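Mottram Housing Association opens repair and skills centre at former Killel depot

Tenants and neighbours gain a permanent place to mend household goods and train for work in property maintenance

6th September

Mottram Housing Association has opened a repair and skills centre in the former Killel depot, giving residents a permanent base for mending household goods, borrowing tools and studying for entry-level qualifications in property maintenance.

The centre, which will be known as Killel Works, occupies the ground floor of a building that had stood unused after the association moved its stores to a larger site. It is open to all tenants and leaseholders of the association, and to anyone else living within the Killel and Pinangate wards.

The opening follows a pilot that ran from two lock-up units on the Pinangate estate. Over the life of the pilot, residents brought in 2,083 items for repair, ranging from toasters and table lamps to bicycles, pushchairs and garden furniture. The waiting list for evening sessions was closed to new names in July, when it became clear that the units could no longer meet demand.

Annick Paquette, Chief Executive of Mottram Housing Association, said: "Residents told us plainly that they wanted somewhere local, somewhere warm, and somewhere that would still be there next year. The pilot was popular from its first month, but people were queuing outside in the rain to have a kettle looked at. Killel Works gives the service a proper home and gives our tenants a route into skilled work, close to where they live."

The building has been refitted over 18 weeks by the contractor Idevard. Works included a new roof covering above the main hall, replacement of the loading doors with insulated glazed screens, a level entrance from the street and an accessible toilet. The original concrete floors have been kept and sealed throughout. Heating is supplied by air source heat pumps, and the association expects running costs to be lower than those of the two lock-up units combined.

The ground floor is arranged as a main repair hall, a woodworking room, a sewing and upholstery room, a teaching room and a tool library. The tool library holds 137 items, including drills, sanders, wallpaper strippers, ladders and carpet cleaners. Members may borrow up to three items at a time for a period of seven days. Membership is free to tenants of the association and costs £5 a year for other residents.

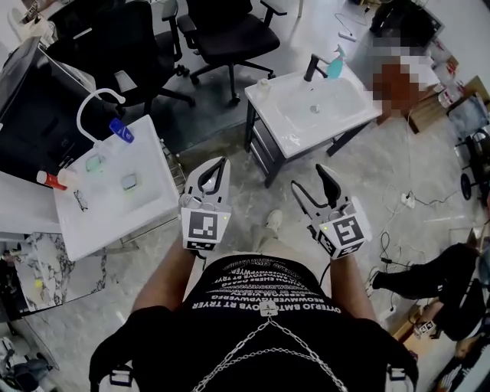

Repair sessions will be held on four days of each week, with two evening sessions for people who work during the day. Visitors are asked to book a place for electrical items, which must be tested before they are returned. No booking is needed for clothing, bicycles or small pieces of furniture. There is no charge for labour, although visitors are asked to meet the cost of any parts.

Reece Blackburn, Centre Manager at Killel Works, said: "The idea is that you sit down and mend the thing with us. Plenty of people arrive convinced that they are no good with their hands, and go home having replaced a plug or put a new zip in a coat. We will also be straightforward when something is beyond saving, and we can take it for parts or recycling if that is what the owner wants."

Alongside the repair sessions, the centre will offer a programme of accredited training. The first intake of 43 learners has been enrolled on courses in basic plumbing, tiling and plastering, decorating, and general property maintenance. Courses are held during school hours wherever possible, and the association will meet the cost of childcare and bus travel for learners who are its own tenants.

Learners who complete the property maintenance course will be guaranteed an interview for the association's trainee programme, which leads to a permanent post in its repairs team. A number of places on that programme have been set aside for people who have been out of work for a year or more.

Ho-yin Hung, Head of Property Services, said: "Like many landlords, we have found it difficult to recruit experienced trades staff, and our tenants have felt the effect of that in the time they wait for a repair. Training people from our own estates is a sensible answer. They know the homes, they know the neighbours, and they have a stake in the work being done well."

The refit was paid for from the association's reserves and from the sale of a small parcel of land at the rear of the site. No part of the cost has been met through rents or service charges. The association has committed to funding the centre for five years, with a review at the end of the third year that will be published in full.

Residents were closely involved in the plans. A panel of tenants from both wards met the architects at each stage and asked for several changes, among them a separate quiet area for visitors who find the main hall too noisy – a request that led to the teaching room being moved to the garden side of the building. The panel will continue to meet every quarter to advise on opening hours, courses and charges.

Wing-yan Tsang, who chairs the residents' panel, said: "We asked for good lighting, decent chairs and a door that a wheelchair can get through without a struggle. We got all of those. There are still things on our list, including cycle parking at the front, and we will keep raising them."

Anyone wishing to join the tool library should bring proof of address to the front desk. Details of courses, including entry requirements and start dates, are available from the centre or from any of the association's neighbourhood offices. Printed copies can be provided in large print and in community languages on request.

Notes to editors

Mottram Housing Association is a not-for-profit landlord providing homes for social and affordable rent, shared ownership and supported living.

Killel Works is located on the ground floor of the former Killel depot. The upper floor is not part of the present scheme, and no decision has been taken on its future use.

Idevard was appointed as main contractor following a competitive tender.

Interviews with Annick Paquette and Reece Blackburn are available on request. Journalists wishing to visit the centre are asked to give at least two working days' notice.

Media contact: Corey Hinds, Communications Officer, Mottram Housing Association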